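# Orozco Street shelter to open early as nights turn cold

11/9/22

The overnight shelter on Orozco Street will open this week, ahead of its usual winter start, after the Tandard town council voted 5-1 to release money for extra staff.

The building will take in guests from 7 p.m. to 8 a.m. every night through the end of March. It has beds for 26 people, the same number as last winter. Doors will stay open later on nights when the forecast drops below freezing, and guests will be able to remain inside through the morning on those days.

Council members had planned to open the shelter after Thanksgiving. They moved the date up after a run of cold nights and a request from the county health office, which treated two people for exposure in late October. Both have been released from the hospital.

"We had the building and we had the heat on. What we didn't have was anyone to work the overnight shift," said Uriel Maldonado, the town's housing coordinator. "The vote takes care of that until the regular budget starts."

The money pays for one more overnight worker and for a part-time cleaner. It does not cover meals, which are brought in by the kitchen at the Nedard Community Center as in past years. Dinner is at 7:30 p.m. and a cold breakfast is put out at 6 a.m.

Shelter use rose last season. The town recorded 1255 overnight stays between December and March, and guests were sent on to the county shelter in Zarik when Orozco Street was full. A van makes that trip at 9 p.m., and it will run again this year. The ride takes 40 minutes in good weather and longer when the pass road has snow on it.

The council also set aside a small sum for people who are moving out of the shelter and into apartments. Many of them sign a lease with nothing to put in the rooms, Maldonado said, and some have slept on the floor for weeks while they waited for a bed. The town will now pay for a basic set of furniture and bedding, and a local moving company has agreed to deliver it at a reduced rate.

Renters can use the fund once. They need a signed lease of at least six months and a letter from a caseworker, and they have to apply within 60 days of moving in. People who moved in September can still get their forms in under that rule if they act soon.

A fitted sheet on a mattress, with a cardboard box at the back against the wall. 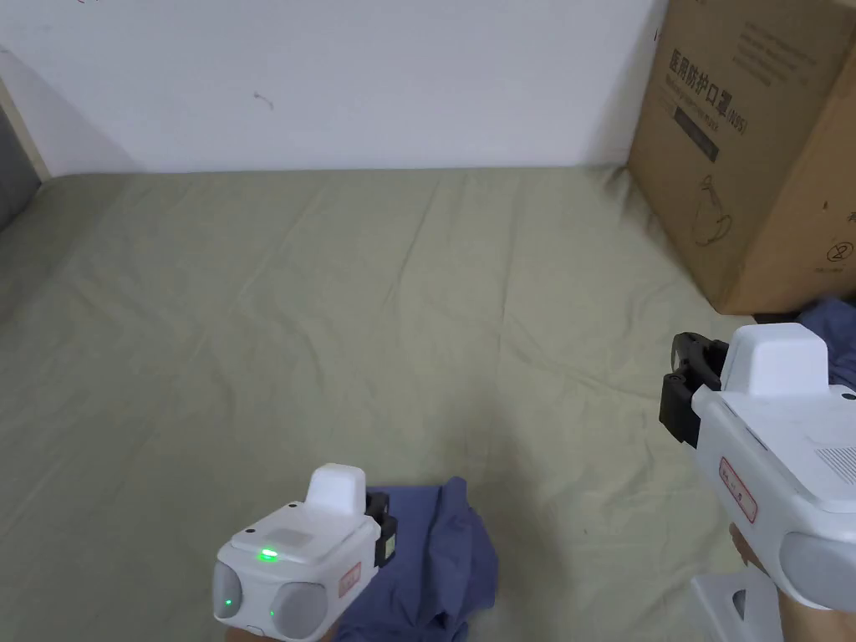

## What the town needs

The shelter is taking donations at its side door on weekdays from 10 a.m. to 4 p.m. Staff asked for these items first:

- Twin sheets and pillowcases, clean and without tears
- Blankets that can go through a commercial dryer
- New socks and underwear in adult sizes
- Winter gloves and hats
- Bath towels

Used pillows and mattresses can't be accepted. Larger pieces of furniture for the move-in fund should not be brought to Orozco Street - the building has no room to store them. Donors with a table, dresser or bed frame can call the housing office and set up a pickup.

## One vote against

The one no vote came from the council's north ward member, who said she supported the shelter but wanted the furniture money handled as a separate item. She asked for a report on how much of it has been spent by the end of January, and the rest of the council agreed to that.

Three residents spoke during public comment. Two were in favor of the early opening. The third, who lives across from the shelter, asked for better lighting on the sidewalk and for the van to stop idling at the curb. Maldonado said the van will load in the rear parking lot this year, and that the public works department has a work order for two streetlights on the block.

The town is still looking for a second overnight worker who can cover weekends. The job is posted on the town website and at the housing office, Room 312 in Town Hall. Applicants must be 21 or older and have a current first aid card, or be willing to get one in the first month.

Guests don't need identification to stay at Orozco Street and can check in at the front desk. Pets are allowed if they are leashed or in a carrier. Families with children are placed in motel rooms through the county and should call the housing office before 5 p.m. when possible. After hours, calls go to the police dispatch desk, which keeps a list of open rooms.

The council takes up the regular housing budget at its next meeting.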